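Facilities and Methods Newsletter

Bench Notes: Laying out a taped grid on a gray work surface

By Lok-yiu Tsai

Several groups have asked for the procedure we use to mark out work surfaces with painter's tape. The short version on the Nwosu wiki dates from before the surfaces were refinished and should not be followed. The steps below replace it. They apply to any flat matte surface where objects have to be returned to a known cell between runs of work, and they need one person for the measuring and a second for the far end of the tape.

Terms first. A "line" is one continuous strip of tape. A "crossing" is where two lines overlap. A "cell" is the area bounded by lines on four sides, or by lines and the edge of the surface. Cell references are written column first, then row, counted from the near left corner. Bukola Ogundipe maintains the reference sheet and will issue a new one for any surface that is re-taped.

Surface preparation

Clear the surface completely. Wipe with a damp microfiber cloth, then a dry one, and leave it for 5 minutes. Do not use the spray polish from the Zandoson cabinet. It leaves a film that lets the tape creep, and the creep shows up at the ends of the long lines first. Crumbs should be brushed off before wiping, as a wet crumb under the tape makes a ridge that cannot be pressed out.

Check the wiped surface from a low angle. The matte finish hides dust when viewed from directly overhead. Whatever is missed at this stage will collect along the tape edges within a day or two.

Marking and laying

Mark the line positions in soft pencil at both ends and at one point in the middle. Snap a string between the end marks and confirm that the middle mark falls under it. If the middle mark is out, remeasure from the same edge each time. Measuring one end from the left and the other from the right is the most common cause of a line that runs off true.

Lay the long lines first. Pull off the full length plus 200 mm, hold it under light tension just clear of the surface, lower it onto the marks and press from the middle outward. Stretching the tape makes it narrower and it will lift at the ends later. Lay the cross lines second, over the long ones, and press each crossing down with a thumbnail or a plastic card.

Use one continuous strip per line. Pieced lines were tried in April and the joints caught on the bases of cups and plates when these were slid across.

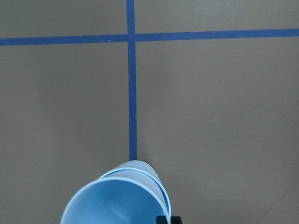 Crossing of two lines, with stacked light blue cups. Small light specks on the tape.

Cups are a useful check on cell size. A stack should be able to stand inside a cell without its base touching a line, and a hand should be able to close on it from any side. When an object is meant to stand on a line, record the line and the nearest crossing on the sheet in place of a cell reference. Chiamaka Ekpo has added a column for this on form 2527.

Specks on the tape are cosmetic and can be left until the weekly wipe. Lift them with a folded piece of the same tape, sticky side down. Rubbing with a cloth drags the dirt into the paper and leaves a gray smear.

Larger items

Toasters and other small appliances go in the outer cells, where the cord can run off the surface without crossing the middle. Place the appliance before the smaller items and note which way it faces. Turning it after the plates and cups are down means moving everything else. Remove the crumb tray, if there is one, over the bin and not over the grid. 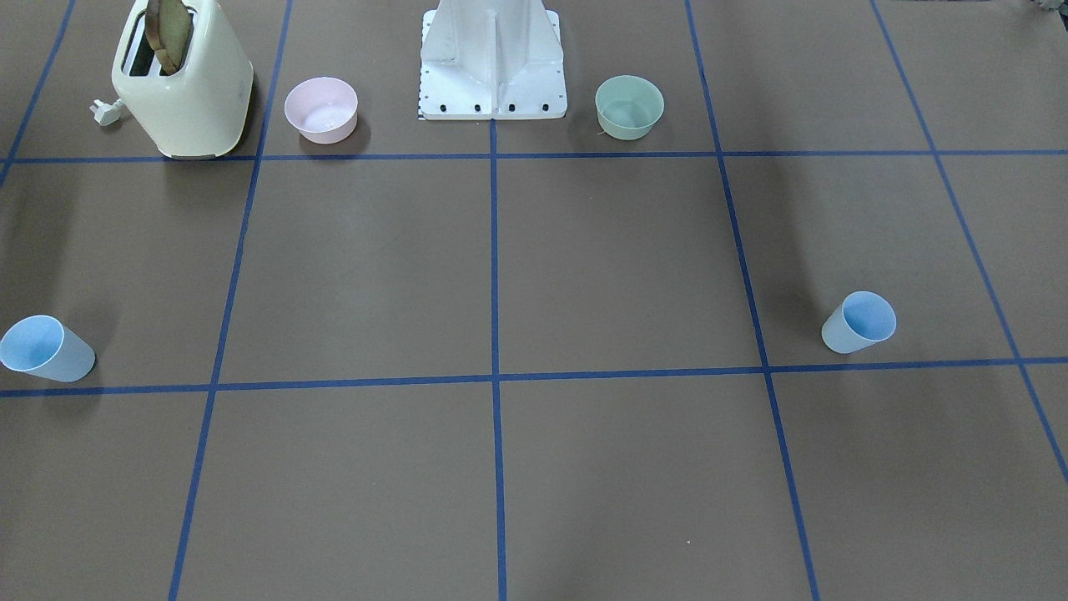 Full layout, with the toaster at upper left and a slice of toast in the top slot.

Bread is the item that generates the most cleaning. A slice standing in a toaster slot sheds less than one lying on the surface, but it still sheds when it is lifted out. Replace slices when the crust starts to break up. Omolara Tijani keeps the replacement bread in the Kaker bin under the window, and the bag should be clipped shut after use.

Checking the lines

Perspective makes a correct grid look wrong. From one end of the surface parallel lines appear to fan out, and from a corner even a square crossing looks sheared. Requests to re-tape should therefore come with a measurement.

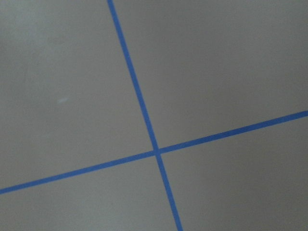 Measure both diagonals of the cell in question. If they agree to within 5 mm the cell is square enough for our purposes and the tape stays down. If they do not, measure the cells on either side before lifting anything. One bad cell between two good ones usually means a wrong pencil mark, and only one line needs to be replaced. A steady drift across several cells means the first line was laid crooked, and the whole set has to come up.

Run a fingertip along each line once a week, toward the ends. Lifted tape can be felt before it can be seen. Press it back once. If it lifts again at the same place, replace the line.

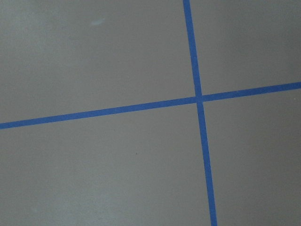

Removal is easiest when the cross lines come up first, in the reverse of the laying order. Pull back low, close to the surface, at a slow and even rate. Tape left down for months tends to split lengthwise, and a plastic scraper is kept in the drawer for that. Metal blades are not to be used on the matte finish under any circumstances. Pencil marks come off with a white eraser.

Stock and contacts

Tape usage is around 1000 m a year across all surfaces. Stock is held on the Briltero shelving, second from the bottom, and rolls should be stored flat in their bags. Take the opened roll first. Flor Nina places the order and needs requests for additional rolls by 14th May. Requests for a new reference sheet go to Bukola Ogundipe, with the diagonal measurements attached.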